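The case for leaving the library phone line alone

By Amarachi Bako

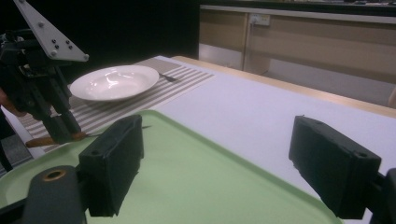
A light green tray on a white table.

Drirkcombe council wants to close the telephone renewal line at its libraries from 1st January. The service will carry on through the website and the Korninent app, and the council says most borrowers already use one or the other. I accept that. I still think closing the line is a mistake.

The line took 1,082 calls last year. The council's paper treats this as a small number, and set against all the loans made in the town it is. But a call is a different sort of thing from a click. When my aunt rings to renew her large print books she asks whether the new ones are in, whether the lift at Idahosa Road is mended and what time they shut on Saturday. She gets three answers and a renewal. The app would give her the renewal.

The paper puts the saving at 15 hours of staff time a month. I have no reason to doubt the sum, but I would like to know what those hours are for. The desk will still be staffed. People who can't ring will come in, or they will keep the book and get a fine, and somebody will have to deal with the fine. Fatima Dauda, who ran the branch at Odix Street until she retired, told me that sorting out one disputed charge could take her longer than a morning's worth of renewals.

Councillor Adebayo Edet wrote in his newsletter that we should be helping older residents to get online, and he is right about that. There were two drop-in sessions in December and both were full. The trouble is the order in which it is being done. You teach people first, see how many have managed it, and then decide whether the phone can go. Doing it the other way round leaves a gap of months in which some of them will simply stop borrowing.

I would also question the survey. It had 309 replies and it was run online. A survey about whether people need a telephone should probably have been available by telephone.

My suggestion is a dull one. Keep the line open on weekday mornings for another year, print the number on the date slips, and look at it again with proper figures. If hardly anyone is ringing by then, close it and I won't write about it again.

Filed under: Opinion, Local services, Libraries
15 comments | 2 shares
Contact the editor | Back to top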